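Gillham 客户支持中心
我的工单 > 双臂试用套件 > 夹爪

标题：抓取成功后状态返回“抓空”，随后手臂松爪回原位
产品：Gridau 双臂桌面套件（试用期）
客户：Granden
提交人：Anca Gavrilă
处理人：Iulian Pop
创建：09/10/2020
优先级：中
状态：等待客户反馈

Anca Gavrilă
我们在试用 Gridau 双臂套件，试用结束前要给采购写一份意见，所以想先把下面这个问题弄清楚。

现象：夹爪合拢，物体已经夹住，控制软件却返回 GRASP_EMPTY。任务脚本收到这个状态后按默认流程松爪、回原位，再重试一次。重试有时正常，有时还是同样的结果。我们连续记录了 200 次抓取，其中 16 次是这种情况，全部出在 2 号臂上。1 号臂跑同样的脚本，没有出现过。

物体以水果和罐头为主，另外有几个瓶子。误报最多的是圆而光滑的东西，青苹果排第一。方形的小包装一次都没有报错。

已经试过的办法：
重启控制盒，无变化。
重新插拔 2 号臂的夹爪线，当天下午没有再出现，第二天又有了。
把夹持力从默认档调高一档，误报少了一些，但桃子和番茄不能用这个力，所以又调了回来。
擦过指尖，没有看到异物。

腕部相机的画面里，苹果左右两侧各贴着一根指头，果梗横在果面上。从画面看，夹持位置我们认为没有问题。
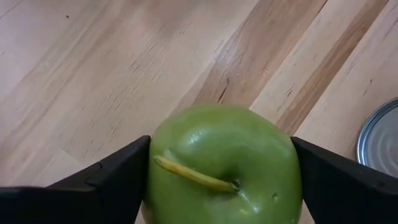
GRASP_EMPTY 是根据相机画面判断的，还是根据夹爪自己的读数判断的？

根据夹爪自己的读数。控制器在合拢动作结束时读取两指间距和电机电流，间距小于设定的最小值，或者电流没有达到接触门槛，就返回 GRASP_EMPTY。腕部相机不参与这一步。

Iulian Pop
上面那条是从产品说明的“状态码”一节里引过来的，先放在前面，后面的排查都跟它有关。

您好，Anca。信息写得很全，谢谢。有几处需要补充：

一，2 号臂的控制固件版本，在 Stoica 软件的“设备”页最下方。
二，这 16 次误报对应的日志。在 Stoica 里选“导出”，勾选“夹爪通道”，不需要导出视频。
三，指尖有没有更换过。随箱有两种，一种是平面指尖，另一种是斜面指尖，内侧带台阶。
四，工作台整体的照片，能看到两只手臂的安装位置和走线就可以。

在收到日志之前，请不要再改夹持力，保持默认档。另外请暂时不要升级固件，升级会清掉夹爪的标定记录，那份记录我们还要看。

Anca Gavrilă
固件版本两只手臂相同，都是出厂那一版，没有动过。日志已经传到工单附件里，文件名是按时间生成的，我没有改名。

指尖换过。到货时装的是平面指尖，第一周我们抓圆的东西老是滚走，就照手册换成了斜面指尖，两只手臂都换了。换的时候 1 号臂是我换的，2 号臂是同事换的，手册上写的步骤应该都做了，但他这周不在，我没法逐条核对。

工作台的情况：两只手臂装在木台面的两侧，面对面，中间放物体。2 号臂在右侧，托盘放在它夹爪能直接够到的地方。远端那排有两个透明盒子，左边的装瓶子，右边的平时空着，当投放目标用。线从手臂后面下来，沿地面走到电脑桌。插线板的延长线也从那一侧过来，橙色的那根。
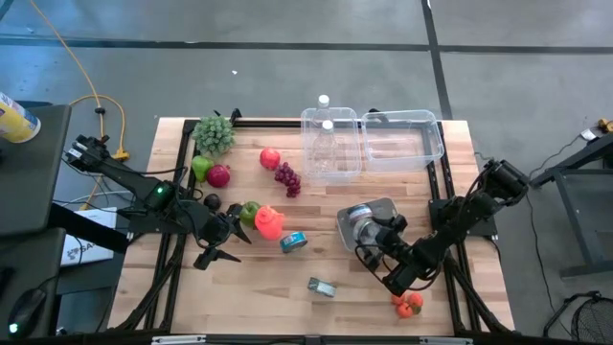 电脑和控制盒之间用的是随箱的线，没有另外加长。集线器是我们自己的，接了腕部相机和固定相机。夹爪的通信不经过集线器，直接进控制盒，这一点我看过接线图。

还有一个现象，之前没写，因为不确定有没有关系。两只手臂同时动作时，Stoica 左下角偶尔会跳一下黄色提示，写的是“通道延迟”，不到一秒就消失，任务不会中断。单臂跑的时候没有见过。

Iulian Pop
日志看完了，分开来说。

先说“通道延迟”。这条提示来自相机通道，与夹爪无关。日志里夹爪通道的心跳一直正常，看门狗的时限是 3000 毫秒，您这里连时限的零头都没有用到。提示的原因多半是两个相机共用一个集线器，两只手臂同时动作时画面变化大，数据量上来，帧就晚到。如果想去掉它，把固定相机改接到电脑本机的接口上。不改也不影响抓取。

再说 GRASP_EMPTY。16 次里有 15 次是同一种情形：电流到了接触门槛，两指间距的读数却小于最小值。也就是说，夹爪知道自己碰到了东西，但认为两指之间剩下的距离太小，不可能有物体。剩下那一次电流也偏低，我单独放在后面。

间距读数偏小，通常是零点不对。换指尖以后要做两步，第一步是在 Stoica 里选择指尖型号，第二步是空爪合拢做零点标定。只做第二步不做第一步，软件还会按平面指尖的厚度换算间距，得出的数就会偏小。您导出的配置里，1 号臂的指尖型号是“斜面”，2 号臂仍然是“平面”。

请按下面的顺序操作，只对 2 号臂做：

1. 在 Stoica 里停止任务，切到手动。
2. 打开“设备”，选 2 号臂，进“夹爪”。
3. “指尖型号”改为“斜面”，点保存。保存后软件会提示标定失效，点确定。
4. 把夹爪移到空处，两指之间和正下方都不要有物体。
5. 点“零点标定”。夹爪会完全张开，再慢慢合拢，再张开。过程中不要碰手臂。
6. 标定完成后，手动合拢一次，看间距读数是否回到零附近。界面上读数为绿色就可以。
7. 重新跑原来的脚本，夹持力用默认档。

做完以后请再跑同样数量的抓取，物体不要换，我好跟前一份对比。

Anca Gavrilă
按顺序做了。第三步保存之后没有弹出标定失效的提示，不过“指尖型号”确实变成了斜面，退出再进也还是斜面。第五步正常，第六步读数是绿色。

又跑了 200 次，物体没有换。青苹果没有再误报，青梨和那个深红色的石榴也没有。GRASP_EMPTY 还出现了一种，集中在平放的大罐头上，就是侧躺着、圆底朝外的那个。夹爪从上方下去，指尖碰到罐身，合拢，报抓空，松开。小罐头侧躺着也放在旁边，没有问题。

大罐头和红瓶子挨得比较近，中间只隔着小罐头，您看看是不是摆放的原因。瓶子肩部有一根红色的细绳垂下来，我原先怀疑过指尖会挂到它，单独把瓶子拿走试过，大罐头照样报。

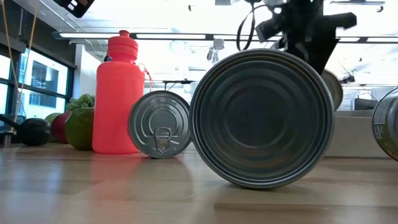
Iulian Pop

大罐头这个与标定无关，是开口宽度不够。斜面指尖的最大开口比平面指尖小，手册附表里两种指尖各有一行数值。大罐头横着夹，直径如果超过那一行的数，指尖是压在罐身上沿，合拢时滑开，夹爪就会一路合到底，这时返回 GRASP_EMPTY 是对的。请用卡尺量一下罐身直径，和附表对照。

日志里对得上：大罐头的几次，合拢后的间距都是零，电流先升一下再掉下去。之前单独放着的那一次电流也是这个样子，我查了脚本的时间戳，对应的物体也是大罐头。这样 16 次就都有了说法。

处理办法有两个，选一个即可。

其一，换抓法。让夹爪转到罐头的轴线方向，从两端夹，前提是罐头的长度在开口范围内。在 Stoica 的“物体”页里把这个罐头的抓取方向由“径向”改为“轴向”。缺点是罐头会滚，摆放时两侧要有东西挡着，放进托盘再抓也可以。

其二，2 号臂换回平面指尖，1 号臂保留斜面，脚本里按物体分配手臂。软件支持两只手臂用不同的指尖，配置各存各的。换完请务必先选型号再标定。

第三步没有弹提示，这是软件的问题，我已经报给开发。您那一版在手动模式下保存时会漏掉提示，但标定实际上已经失效了，所以第五步仍然要做，您做得没错。下一版会改，版本说明里会写这一条。

瓶子上的细绳与本工单无关，但抓瓶子时建议把夹持点设在瓶身下半段，避开绳子。绳子如果进到指节里，要断电以后再取，不要在上电状态下用手拉。

Anca Gavrilă
量过了，大罐头确实超过附表里斜面指尖那一行，平面指尖那一行够用。

先试了轴向。罐头放在台面上会滚，放进托盘后能抓起来，就是托盘的边有点碍事，手臂要多绕一段。我们的任务里大罐头只有一个，单为它多加一段路径不太划算，所以打算按第二个办法来，把 2 号臂换回平面。

这样一来，圆的水果就全部归 1 号臂。有两个地方要确认：

一个是 1 号臂能不能够到右侧最远的那一角。小番茄一类的东西有时会摆在那边，2 号臂的肘部下面。我们手动推过一次，快到的时候 Stoica 报接近关节限位。

另一个是费用。报价单上平面指尖和斜面指尖是一起列的，没有写单独购买的价格。如果正式采购，我们希望每只手臂两种都有，外加一套备用。

再说一点试用意见，不算问题。手册里换指尖的内容分在两章，机械的部分在“维护”，选型号和标定在“软件设置”，中间没有互相提到。我同事换完机械部分就去做标定了，标定按钮在首页上，型号要进三层菜单才能看到。两步放在一页上会好很多。

Iulian Pop
第一个问题。1 号臂到右侧远角的距离在工作范围之内，但手腕朝下时会先碰到关节限位。把接近角放宽一些，允许手腕斜着进去，就能到。设置在“路径”页，“接近角容差”，默认是最严的一档，改成中间一档试试。改了以后要注意 2 号臂的位置，两臂的防碰撞检查是开着的，2 号臂停在那附近时，1 号臂会等它让开，界面上显示“等待”，这不是故障。如果嫌等得久，可以给 2 号臂设一个停靠点，任务空闲时先退回右侧安装板上方。

第二个问题我不管报价，已经转给销售，他们会直接回复您的邮箱。指尖可以单独订，这一点我能确认，价格以他们的答复为准。

手册的意见收到了，我原样贴给了写文档的同事。在新手册出来之前，可以先看支持中心的文章《更换指尖后的检查单》，里面两步是连着写的。这篇文章去年 2 月就发布了，但从手册里没有链接过去，确实不容易找到。

请在换回平面指尖以后再导一份日志，只要 2 号臂的夹爪通道。没有问题的话我就把工单转为“已解决”。

Anca Gavrilă
2 号臂已经换回平面。这次我先选了型号，再标定，读数绿色。接近角容差改成中间一档后，1 号臂能抓到右边的小番茄，有一次显示“等待”，2 号臂退开后自己接着走了。

固定相机也改接到电脑本机接口上了，双臂一起跑了一上午，没有再看到“通道延迟”。

大罐头用平面指尖抓了一遍，正常。不过放的时候有一点歪，罐底先碰到透明盒子的边，然后才落进去。我想把投放高度再抬一点，在哪里改？“物体”页里只看到抓取高度。

日志在附件里，是今天上午的那份。

Iulian Pop
投放高度不跟物体走，跟容器走。在“容器”页选中右边那个盒子，展开“投放”，第一项就是高度。抬高之后如果罐头落下去的声音太大，可以同时打开“触底后松爪”，手臂会先下探，碰到盒底再张开。透明盒子在固定相机里不容易识别，容器的位置建议用手动示教录一遍，不要用自动检测的结果。

日志我看了，2 号臂夹爪通道没有 GRASP_EMPTY。工单先不关，等您改完投放高度再回一条。

附件：
夹爪通道日志（首次）
夹爪通道日志（标定后）
夹爪通道日志（2 号臂，平面指尖）
配置导出

相关文章：
更换指尖后的检查单
状态码一览
双臂防碰撞与停靠点设置
用手动示教录入容器位置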